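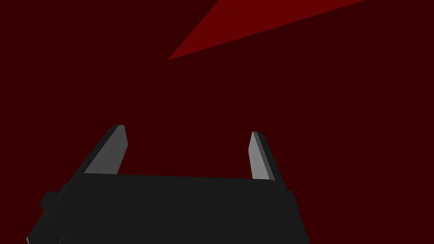 Rouge très sombre, pointe plus vive vers le haut.

Imprimer | Envoyer par e-mail
Temps de lecture : 2 min
Dimanche 9 août 2026 — Gaëtan Vidal

Cahier d'atelier, faux marbre, panneaux Hosgate

Repris le glacis à l'huile sur les panneaux d'essai. Fond gris chaud, deux couches, égrenage au 100 entre les deux. Le grain est trop gros, il laisse des rayures qui remontent sous le glacis. Carleen veut passer plus fin dès la première couche. D'accord pour la prochaine série, celle-ci reste telle quelle.

Densité du fond mesurée au pycnomètre : 1,313. Le lot précédent n'a pas été mesuré, donc aucune comparaison possible. Noter la valeur sur le pot.

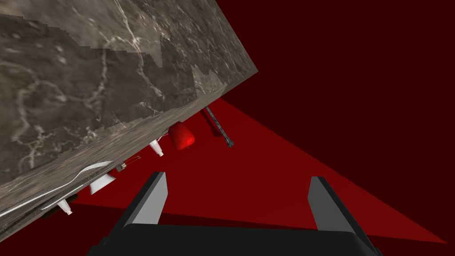 Le veinage reste le point faible de la série. Justinas tire ses veines d'un seul geste, à la martre, et elles sortent parallèles, d'épaisseur constante. Il faut casser la direction, laisser la veine se diviser puis mourir dans le fond. La dalle gris-brun donne le bon modèle : traits blancs et gris pâle, minces, ramifiés en éclairs irréguliers. Noter aussi le chant, d'un beige plus clair que le dessus. Les nôtres sont peints dans le ton du plateau et le panneau perd son épaisseur. À reprendre sur les panneaux A et D.

Temps ouvert du glacis : 42 minutes avant que le blaireau commence à arracher. Trop court pour le grand format. Neema propose d'augmenter l'huile de lin et de garder le même siccatif — à essayer sur chute uniquement, le jaunissement reste à surveiller.
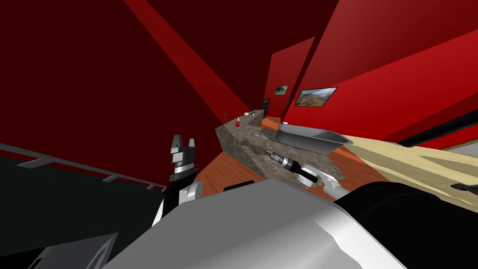
Même réserve pour le médium Prilmont, qui tire plus vite encore et poisse en bord de panneau. Zulkifli l'a coupé à l'essence, le film devient maigre et mat par plaques. Abandonné.

Vernis : rien avant séchage à cœur. Test à l'ongle sur le panneau D, marque nette, donc on attend.

À faire
— blaireau large à dégraisser
— refaire le gris de vein­age, tirer vers le froid
— demander à Carleen où est passée la gamme Sang
— chants A et D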